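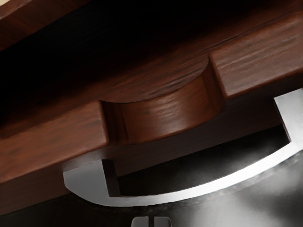 Grimbold_K: still think 19 pages of monster tables is too many for a game you run at the table. Half of Grultau's bestiary is variations on "big thing with claws".

tinwhistle: Disagree, thats the bit I use most. The rules are fine, nothing new, but the encounter tables by hex are gold. Ran Hamstead straight off them for two months, barely prepped.

Grimbold_K: by hex yes. By level no. Level tables are broken past 6th, you get the same three results over and over. Has anyone asked the author?

Quezada: Wenceslao Quezada here, not the author but I did the layout for the second printing. Known problem. The level tables were copied from the old draft and never got rebuilt. Corrected sheet due in September, free if you've got the PDF. Print people will have to print it themselves, sorry.

Grimbold_K: ok fair, thanks. Will wait.

marrowfen: Saturday, July 11, 2026 - session report since someone asked in the other thread. Party of five, Cosa valley, started at the ford. They ignored the ford. Went straight up to the Troncoso mine with no rope and one lantern. Rolled on the underground table, got the blind herons (!!) and nobody had silver. Two down in the second round, cleric ran. Morale rules did their job for once. Ended with 600 gp in a sack and no way to carry the bodies out.

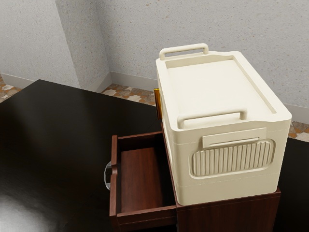
Encumbrance is where we had the argument. By the book a sack is 40 coins to the slot and you drop it if you fight. My lot wanted a chest instead. I let them have one, same sort of size as the cream box with the two handles on the lid, so two people can take an end each, but then neither has a hand for a torch. Worked ok. Book says nothing about sharing a load, unless I missed it, and I did look.

tinwhistle: page 31, little box at the bottom. Two carriers, half movement, no shields. Easy to miss.

marrowfen: ah. So I was too kind, I let the fighter keep his sheild.

Oddwick: I'd bin slots completely. Count coins by weight like the old days, it's one sum at the end of the session.

tinwhistle: It is never one sum

Oddwick: it is if you write things down

Grimbold_K: my players don't write down their own names. Slots every time. Also 600 gp for a first trip is far too much, they'll be third level by the weekend.

marrowfen: split five ways and the cleric wants a full share for running away. Not that much. Anyway 458 of it was in the old king's coin, which the book says no shop in Hamstead will take. So they've got to find a moneychanger or melt it.

Oddwick: ok that's quite good. Where's that rule?

marrowfen: town section, under taxes. Odd place for it. 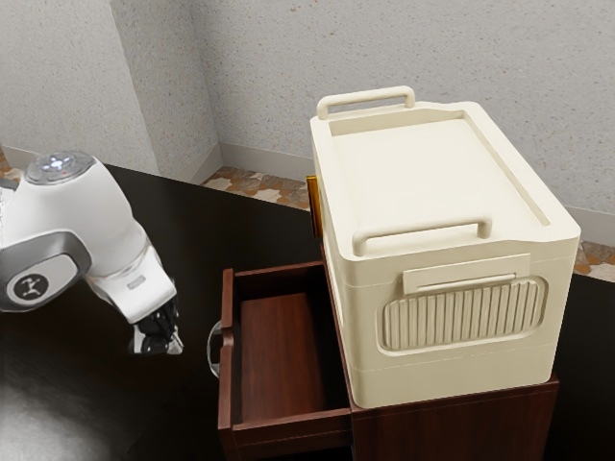 Cream crate, drawer open

Quezada: I'll pass on the bit about taxes, the index should point to it. Same with the two carriers box. If anyone has other things they couldn't find, put them below, page number if poss.

Grimbold_K: swimming in armour. Looked twice.

tinwhistle: there isn't one. Just drown them

Oddwick: boat prices. There's a boat on the cover and no boat in the equipment list.

Quezada: noted, both. Boats might not make the September sheet.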